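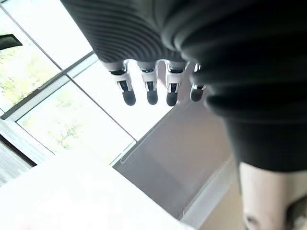 I finally cleared out the hall closet in July, after putting it off since we moved to Gratenden. It had turned into the spot where anything without a home got shoved, and the door had stopped closing.

I started at eight in the morning, before it got hot upstairs. Everything came out onto the floor first. Then I sorted it into four piles: keep, donate, trash, and ask. The "ask" pile was the biggest, mostly chargers and keys.

The winter coats took up more space than anything else. I had been hanging them on thick wooden hangers, so I switched to thin ones and got back enough of the rod for the vacuum to stand underneath. The blankets went into two zippered bags from Flindow. They hold a lot, but the zippers catch on the lining, so go slowly.

I also found a 1,000-piece puzzle we had started at the old house and boxed up half done. Most of the border was still together. I put it on the top shelf with the board games.

The shelf brackets are from Vundeck. I bought four and used three. The wall on the left side isn't straight, and I had to put a folded piece of cardboard behind the lower bracket. It has held so far with the toolbox on it.

The donation bags are in the trunk of the car. I still need a hook for the umbrella, and the bulb in there is too dim to read a label by. I'll pick up a brighter one next time I'm at the hardware store.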